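分类：机器人 / 仿真调试手记

4/22/26

今天来报个小新闻：Ikesness仿真组的那台双臂移动机器人，总算在虚拟房间里重新“上岗”啦！我跟这台机器有段日子了，平时就负责它的模型文件和相机配置，所以这次的维护我从头跟到尾，忍不住想多唠叨几句。

事情是这样的，上周把机器人模型换成Virág新版之后，开门任务的日志里老是冒出夹爪位置对不上的警告。我第一反应是控制器的锅（每次都先怪它，哈哈），翻了大半天参数，结果问题出在腕部相机的安装坐标上：左右两边的偏移量，新版文件里用了另一套朝向约定，旧配置照搬过来自然就歪了。改起来倒不费事，费事的是一遍遍核对。我们现在的做法是每改一次就把头部和两只手腕的视角一起调出来看，手指张开的时候，两根指头都得完整露在画面里，掌部外壳压在下沿，露多露少要跟标定记录对得上。
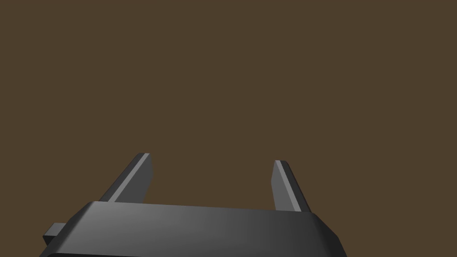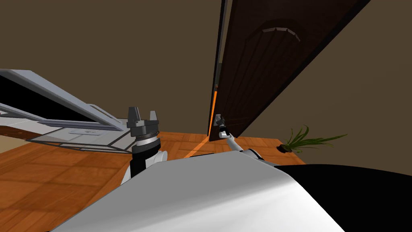 两张腕部视角里夹爪都张着，中间那张能看到门和两条手臂。 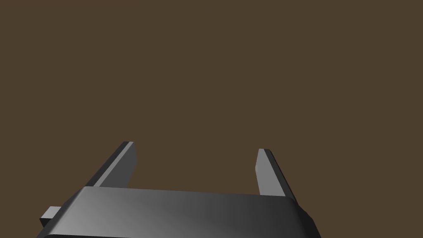
说回配置本身。这一轮一共动了3个文件：机器人描述、相机外参，还有夹爪的关节限位。限位那份是顺手改的，原来的张开上限写得太保守，抓宽一点的把手时总差那么一丁点，看得人着急！改完以后我用Clenwood场景包跑了一整夜的回归，累计3,746步，限位报警一次都没再跳出来。早上端着咖啡看到那份干干净净的日志，心情真的好。

不过也别高兴太早，还有2个小毛病挂在单子上。一个是左臂举起来的时候，肘部的碰撞体比外壳大了一圈，规划器老爱绕远路；另一个是回零动作偏慢，从任意姿态回到初始位要等将近52秒，跑批量的时候特别磨人。碰撞体我打算这周自己重新包一遍，回零速度得等Atach那边更新驱动接口，他们给的时间是7月。

另外提醒同样在用这套模型的朋友：升级之前先把旧的外参文件备份，别像我一样直接覆盖，最后只能从聊天记录里把数值一个个扒回来……新版配置已经放进组里的共享目录，文件名后面带“wrist-fix”的就是，读取前记得清一下缓存，要不然加载进来的还是老数值。跑出什么怪现象就在下面留言，我基本每天都会看。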